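## Séance 4 - Budgétiser une cellule de préhension

Responsable du module : Hatice Oral. Travaux dirigés : Recep Bozkurt.

Le prix du bras figure en tête de tout devis, et les étudiants ont tendance à s'y arrêter. Le dossier d'acquisition doit pourtant distinguer quatre postes : le bras et son contrôleur, l'organe de préhension, le câblage et les fixations, enfin le poste de travail et les objets d'essai. Chaque poste fait l'objet d'une ligne séparée, avec sa durée d'amortissement.
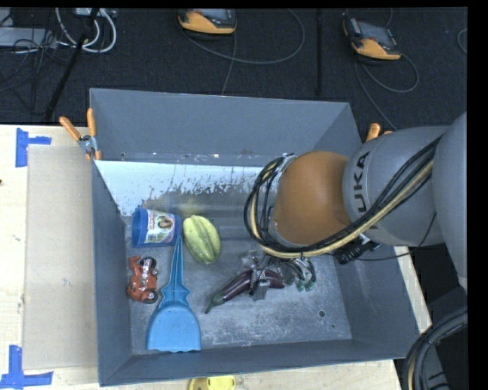

*Figure 1 - Bras KUKA et pince au-dessus d'un bac gris, objets d'essai variés ; le bac est maintenu par des serre-joints à poignées orange.*

Les petites fournitures (serre-joints, ruban de repérage, objets d'essai) relèvent du fonctionnement. On retiendra pour l'exercice une enveloppe de 265 euros, dont 175 euros pour les objets. La pince, chiffrée à 3000 euros dans l'offre Famari, s'inscrit en investissement.

### Travail demandé

- Comparer l'offre Famari et l'offre Nambiar poste par poste.
- Indiquer les frais absents de chaque devis - transport, mise en service, formation.
- Proposer un calendrier de commande pour une livraison en mai.

Le tableau est à remettre à Birsen Uysal, au format du service des achats.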